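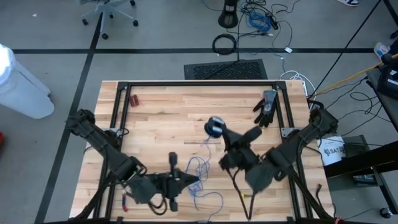 Two-arm bench, right hand holding the blue roll, cable still on the table.

Nov 28, 2019 – open day notes, writing this up before I forget

Bench was up before the first group came through. Warm-up routine ran clean on both arms. Left wrist connector reseated once, fine after that. The red and white wires at that wrist need a proper sleeve, I keep saying this. Strain relief too. Not today's problem but it's going on the list.

Groups: Jedovano first, then the Agudelo people, then a mixed lot of parents and students from the Dradbridge side. 33 signed the sheet. Probably more walked in, the sheet was by the wrong door for the first session.

Demo order as planned:

- home both arms, hands open and close
- right hand picks up round blue roll, holds it up
- pass roll to left hand
- pass back, set down
- blue cable, pick up loose end and straighten (only if time)

Pick-up good all day. Handover is the weak part. First group saw 2 misses in a row, left fingers closed early and pushed the roll out of the right hand. Someone clapped anyway. Slowed the left hand down after that and moved the meeting point a bit closer to center. Much better. Would like to keep that setting, it's saved as openday_slow on the bench machine, please dont overwrite.

Palm-up grasp on the right works better than the palm-down one we had in May. Roll settles into the hand instead of hanging off the fingertips. Costs us some reach. Fine for a demo, for real work I'm not sure, the cables under the wrist get close to the table edge when the palm is up. Watched them the whole afternoon. No snags, but one good pull would do it.

Cable task: tried it for Agudelo only. Thin cable in a loose tangle on light wood, I thought it would be easy to pick out and it mostly was. Problem is the fingers. They come down either side, close, and the cable slides out under the tips. Got hold of an end on the third go, lifted it, dropped it. Group was patient. They build harnesses so they know what a pain this is. They asked why not pin one end down first. Good question. We should try it with a clamp on the table edge, there's plenty of frame to bolt to.

Questions people asked (writing down the ones I couldn't answer well):

- How many cycles before the fingers wear out? Said we had gone past 1,000 closes on the right hand without changing anything, which is true, but the left has a lot less and I don't have a number for it. Somebody should log this.
- Does it know what it's holding? Said no, not in the sense you mean. Long discussion. Need a shorter answer.
- What happens if you put your hand in there? Showed the stop button. Showed it again. Kids wanted to press it, let them, so there were a lot of restarts in the last session. Restart is still too slow for this – people wander off while it homes.
- Could it fold laundry. Every group asked this.
- Price. Pointed them at the Nenano handout, don't want to quote off the top of my head.

Jedovano want a return visit with their own parts. Small molded caps and a bracket, they'll send samples. Told them to send extras as we will drop some. They were more interested in the table than in the arms, to be fair – how the frame goes together, how stiff it is, whether it walks when both arms move at once. It does a little. You can feel it with a hand on the corner. Cross brace underneath would probaly fix it.

Floor tape: the black lines did their job for adults. Smaller kids went right over. Next time rope or a low barrier on the open side, and the tape lines moved out one step. The cables running across the floor behind the table should go under a cover before we have visitors again. I stood near them all day to keep people off, and that's one person who can't help with anything else.

Also:

- gloves off the tabletop before a run, I left one on there
- batteries get their own tray, off the bench
- second blue roll as a spare, the one we use is getting squashed on one side and the grasp is tuned to it being round
- sign sheet at BOTH doors
- chair back to the office

Numbers for the handover, from my tally on the back of the sheet: bad before the speed change, only 2 drops after it, both in the last session right after a restart. Suspect homing isn't landing in quite the same place each time on the left. Check that first thing. Put an indicator on the left wrist, home it a bunch of times, write down the spread.

If it's the homing then the early closing this morning may be the same fault and the slow setting is only hiding it. Leave openday_slow alone until that's checked.

Bench powered down, both hands left open. Sign sheet is in the folder.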